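Chapter 7
Trays, Mats and the Work Surface

Draft for Fereshteh Nazari, 26 November 2018

What this chapter covers: choosing a surface, laying out before you start, flat-bottomed metalware, wiping down. Knives and boards were chapter 6. Cold storage is chapter 8, skip ahead if you already run a kitchen.

Start with the table. Most new cooks start with the food, and by the time they think about the table it is full. Then everything gets moved twice. At the Brellunau course kitchen we make students lay out an empty table before anything comes out of the fridge. Takes a few minutes. They complain.

Terms first.

Work surface: the area you can reach without stepping. Usually smaller than the table.
Mat: anything laid flat on the surface to mark the work area or protect the top. Paper, cloth, silicone.
Landing space: a clear patch kept free for whatever comes in next. Hot tray, full bowl, delivery box.
Clean side, dirty side: decide which is which before you begin and dont swap halfway.

Some kitchens skip the mat. I wouldn't. A mat gives you an edge, and an edge tells you when you have spread out too far. Students who work straight on the tabletop drift toward the corners, every time.
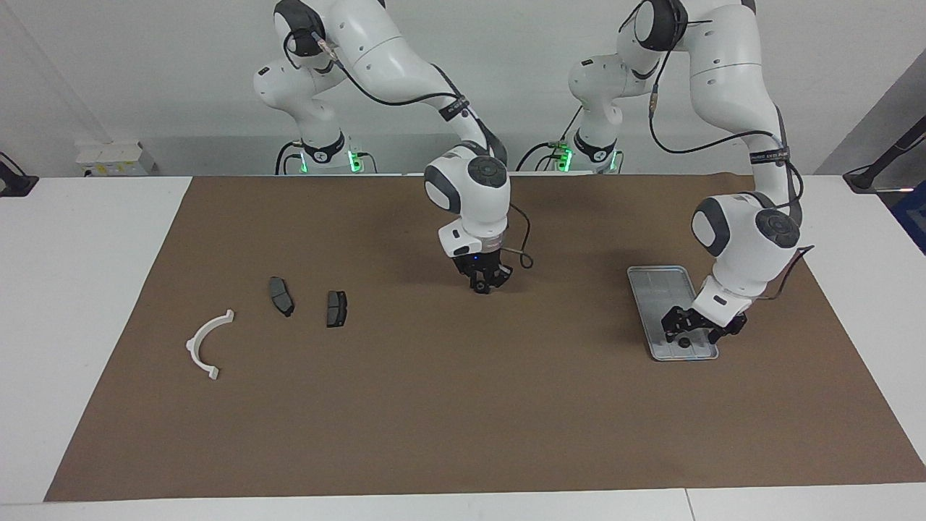 Mats come in three sorts for our purposes and the cheapest is paper. Plain paper, put down fresh and thrown out at the end. Good for dry jobs, sorting, portioning, setting out trays. Useless under anything dripping. Color matters more than people expect: a silver tray reads clearly next to brown paper, and you can see at a glance where the metal stops, much harder on a steel top where tray and table run together. Silicone costs more, washes well, slides if the table is damp. Cloth only for dough.

Now trays. Rectangular ones first, round ones get half a page at the end of the chapter and that is plenty. A rectangular tray lines up with the table edge and with its neighbor. Put the long side parallel to you unless the table is shallow. Press down on one end before loading. If the other end lifts, the tray is bent, send it back to the rack for dry goods only.

Loading order. Heavy items in the middle, light ones out to the rim. Leave a finger's width all round so you can get a grip on it. Never load past the rim if the tray is going to be stacked.

The kitchen at Safavi used to put out 256 portions per service on one long table, and the layout sheet from there (October, second kitchen) is reprinted as Table 7.2. Study the landing space. It looks wasteful on paper. Pravau tried the same menu with no landing space at all and ended up putting trays on the floor, wich is a failed inspection anywhere.

Before reading on, clear whatever table you have at home and do Exercise 7.1. You will need one mat, 2 trays, and around 1,000 grams of dried beans. Rice works too but it gets everywhere.

7.1 Measuring your reach

Stand square to the table, feet still, elbows in. Put a strip of tape where your fingertips land.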